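Plallstead Community Kitchen > Members > Safety and Upkeep > Walk-Through Checklist

Shared kitchen walk-through, 2026-02-15
Checked by Rattana Phromma, with Somkiat Rojanasak on the ladder

Hello again, everyone, and thank you for leaving the place so tidy for us. As usual I have put my comments under each item, and as usual they got longer than I meant them to. Please read the ones marked TO DO even if you skip the rest.

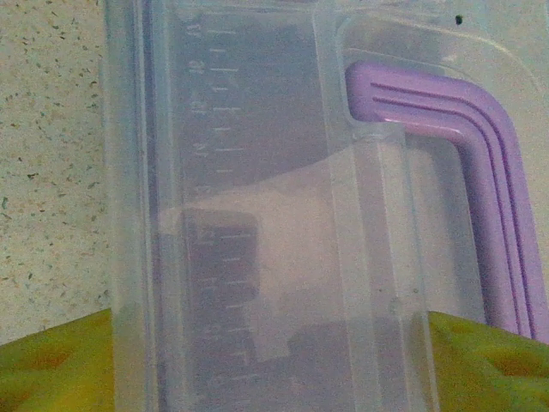
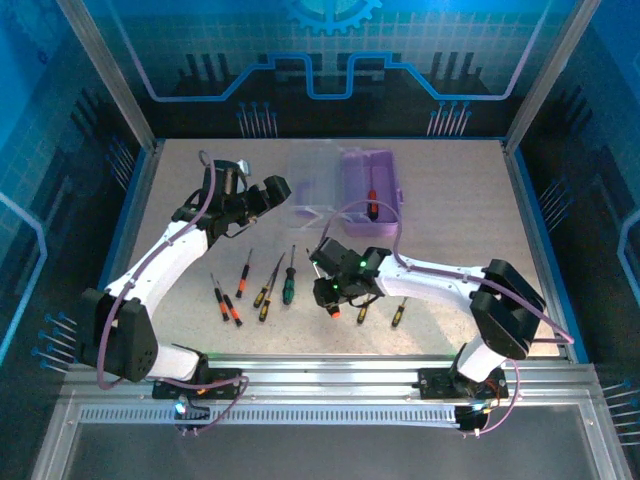

1. Exits and walkways – OK
Both doors open fully and the back one no longer sticks, thanks to Somkiat and his plane. Flour sacks had crept into the hallway again in January, so let me ask very kindly that deliveries go straight to the pantry, even when your arms are tired and the kettle is on.

2. Fire extinguishers and blanket – TO DO
The extinguisher by the range is in the green and its pin and seal are fine. The one in the pantry is also in the green, but the tag has gone missing, and the inspector will want to see it. I have written to Klinhom for a new one. The blanket is back on its hook.

3. Range and hood – TO DO
All the burners light on the first try, which made me very happy after the winter we had with them. The hood filters are another story – I wiped one with a paper towel and would rather not talk about it. They need a proper soak overnight in hot water and degreaser, and they must be bone dry before they go back up. If you have a free evening, please put your name on the sheet.

4. Walk-in cooler – OK
Both thermometers agreed and the door gasket closes snugly all the way down. Raw meat was on the bottom shelf where it belongs. A few tubs had no date on them. Please, please date your tubs, even if you are coming back in the morning.

5. Measuring jugs, tubs and small tools – OK, with a note
I ran a finger around every rim looking for cracks and chips. Any plastic that has gone rough inside should come out of use, as it is very hard to get truly clean. If you can't read the markings, pass it along to me and I will replace it.

6. Electrical – TO DO
Outlets by the sinks tripped and reset as they should. The cord on the Cemum mixer is frayed near the plug, so I have taped a note on it and moved it to the office. Do not use it, however gently. The repair shop in Sendavness can have it back to us in 4 days.

7. Floors and mats – OK
The mat by the dish sink curls at one corner and I have flipped it over, which helps a bit. Keep an eye on it and mop up spills right away.

8. First aid box – TO DO
We are low on blue bandages and out of burn gel. I will buy 64 bandages and a fresh tube of gel this week, and the receipt will go in the folder.

Open items go to Somkiat. Leave him a note in the office tray, and he will get back to you.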